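Gokis-build mailing list archive
Subject: Re: Second arm drifting after warmup, and scooping
Date: January 9, 2025

Replying to the message from last night, with the relevant parts quoted.

> I have the pair of arms bolted down and both of them answer on the
> bus. The left one holds position fine. The right one sags a few
> degrees at the elbow once it has been on for a while, and then the
> wrist is off by enough that it misses the cup. Is this the servo or
> the printed link? I printed the long links at 18 percent infill to
> save filament.
>
> Second question. How are people measuring whether a scoop worked?
> I have been eyeballing it and my notes are useless.

On the sag, I would look at the link before the servo. I had the same thing on my first set. Take the arm off power, hold the base, and push down lightly at the wrist. If the long link flexes between the shoulder and the elbow, no amount of tuning will fix it. Mine did, and I reprinted both links with more walls. The infill matters less than the wall count. Going from 2 walls to four got rid of nearly all of it.

If the link is stiff, check the screws at the elbow bracket next. They go into plastic and they back out. I put a drop of the weak thread locker on the ones that go into metal and leave the plastic ones dry, and I go over all of them with a driver before a long session.

Only after that would I suspect the servo. Swap the left and right elbow servos and change the IDs to match. If the sag moves to the other arm, you have your answer. Write the original IDs on a piece of tape first. I didn't, and I spent an evening sorting out which was which.

On measuring, I put a kitchen scale between the arms and go by weight. The test material is dried red beans out of a plastic tub. They roll a bit but they don't make dust, which rice does, and they are easy to pick up off the floor. I tried lentils too, and they got into the gripper.

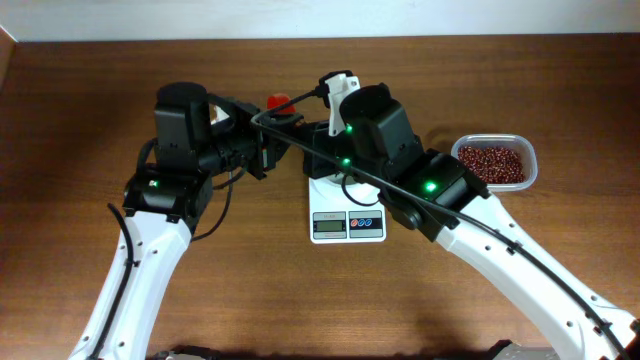 The scale reads in whole grams and that is good enough. I tare before every run and write down the number after the arms have backed off. Don't take the reading while a finger or a cable is anywhere near the platform. A cable resting on the edge was giving me an extra 3 grams, and I chased that for most of a week thinking it was the script.

The cables deserve some time in general. The loop at the wrist has to be long enough for a full turn, but if it is too long it hangs down into whatever you are working over. I have not found a length I like. At the moment mine are a little long. The Stukwood page shows them run through clips along the link, and I will probably print those clips next. If anyone has a version of the clip that fits the thicker cable, please post it.

For the notes, I keep a plain text file with one line per run: target weight, actual weight, and a word if something went wrong. "Spill", "miss", "early" and "cable" cover most of it. I have 384 lines in it now, going back to May. Sorting by the last word told me more about what to fix than watching the arms did. "Early" was the most common one for a long time, meaning the gripper opened before the wrist had stopped. A short pause in the script took care of that.

One caution about having the two arms that close together. Set the joint limits on both before you run anything that brings the grippers over the same spot. I use the limit file from the Brundus branch with the shoulder values pulled in a little. The stock file lets the elbows hit each other. It cost me a horn on one of the servos.

I have not tried the Čierny firmware, so I can't help with the question from earlier in the thread about whether it handles hold torque differently. If you do try it, save your calibration first.

> Also, is it worth buying the better power supply?

Yes, if both arms are on one supply now. Voltage drop under load can look a lot like the sag you describe. Put a meter on the far end of the chain with both arms holding up and see what you get.

I can send the link files with the extra walls if you want them. They are the same outside dimensions as the originals, so the holes line up.

Contact the list owner | Copyright Gokis-build list contributors | Back to top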